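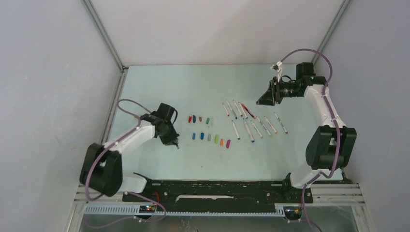

Shayne Henare thinks I've been boiling all the good out of the galls, and that a long cold soak would give a blacker ink than anything I've had off the stove so far. Fair challenge! It was scribbled in the margin of my last entry with a big arrow, so today went to finding out.

**2021-08-12, iron gall ink, cold soak against hot**

Same bag of galls for everything, the Brultus ones, crushed in the big mortar. I got them smaller than last time, down to coarse coffee grounds with a fair bit of dust. The dust is a pain to strain but I'm convinced it's where the quick color comes from. 40 g of galls per batch, rainwater from the barrel, filtered through a coffee paper first.

Batches:

- **A, cold.** Soaked in a lidded jar on the shelf since the start of August, stirred whenever I walked past. Smells like a wet forest and a little like old tea. Some fuzz on top, skimmed off.
- **B, warm.** Held at 61 °C in the water bath overnight. The bath is a joy, I don't know why I put up with the stove for so long.
- **C, boiled.** My usual way, simmered until it's down by half, then topped back up so the volumes match.

Strained all 3 through muslin and then again through paper. A was slowest by miles, the paper clogged twice and I had to swap it. B ran through beautifully. C was somewhere between them and left a brown sludge that looked like gravy.

Before any iron went in, A was the palest liquid, a weak straw color, and I was ready to go and gloat in somebody's margin. Then I added the ferrous sulfate and it went purple-black so fast that I said something out loud to an empty hallway. C is darker in the jar but browner. B is in the middle and leans blue when you tilt it up the side of the glass.

Gum arabic from the same stock solution in each, stirred in last. I held back on the gum compared with July because that lot dried shiny and cracked when I folded the sheet.

**On paper**

Wrote with the Jiveck nib (the flexible one, not the one with the bent tine that keeps finding its way back into the tray) on two sheets, the Basmont laid and plain copier paper.

Basmont first. All three go down gray and darken while you watch, which I will never get tired of. A came up quickest and stayed crisp even in the thick downstrokes. C feathered a touch on the long descenders. B had the nicest flow of the lot, it just wants to leave the pen, and I filled half a page with nonsense before remembering I was meant to be testing something.

Copier paper: everything feathers, A the least. C went through to the back. I wouldn't sell anyone on iron gall for copier paper anyway, but people do ask.

Hairlines were the surprise. With C I can't keep a hairline going around the top of an "o" without a skip. With A I could, over and over. I wonder whether there's just less gunk in it? The double filtering should have evened that out, but boiling pulls all sorts of things out of the galls and some of it may be too fine for the paper to catch. Worth trying C again after letting it settle for a week and pouring off the top.

Water test: left a strip of each to dry over lunch, then ran the tap on them. All of them lost a bit of surface color and none of them lost the line. A too-early test really, these want a few days to bite. I've put fresh strips in the folder for next week, labeled on the back in pencil.

**The Ramanauskas recipe**

I went back to the photocopied Ramanauskas sheet to see what it says about heat, and it's maddeningly vague: "leave until the strength has come." But it does put the galls in white wine, cold, and it does say to stand the jar in the sun. So it's a warm soak at best, and I've been ignoring it all this time in favor of a saucepan. I'd like to try the wine version properly. The acid ought to keep the iron in solution longer, and my old bottles all end up with sediment you could plant seeds in.

Vinegar might do the same job for less money. Try a splash in what's left of B, in a small bottle, and leave the rest plain so there's something to hold it up against.

**Things that went wrong**

Knocked the spoon off the scale halfway through weighing the iron for C, so that dose could be a hair over. It may explain some of the brown, and I should remake C before I get too loud about it.

The mortar still has a stain from the walnut batch. I scrubbed it, but a faint tint came off in the first rinse. A was crushed first, so if anyone got walnut, A did. Drat. Next time the mortar gets sand and a proper scrub the day before.

Also, iron gall on a maple bench is forever. There's a new spot by the sink. It's a very good black, for what it's worth.

**Where it stands**

Shayne, you're right about the cold soak as far as today goes, and I've written A on the good shelf label in your honor. I still want B in the running. The flow is lovely, it's ready by breakfast, and I don't have to skim anything furry off it. If the dried strips come out level I'd take B for class bottles and keep A for people who want the blackest line they can get.

To do:

- remake C, weigh the iron with the door shut and the fan off
- vinegar splash in part of B
- start a wine soak, small jar, south window
- order galls, the bag is down to crumbs
- dip a clean steel nib in A and leave it standing overnight, check for pitting
- ask whether anyone has a Basmont offcut in the heavier weight, I'd love to see A on it with a broad nib

Strips are in the green folder. Please don't wipe the jars, the rings on the glass are useful to me.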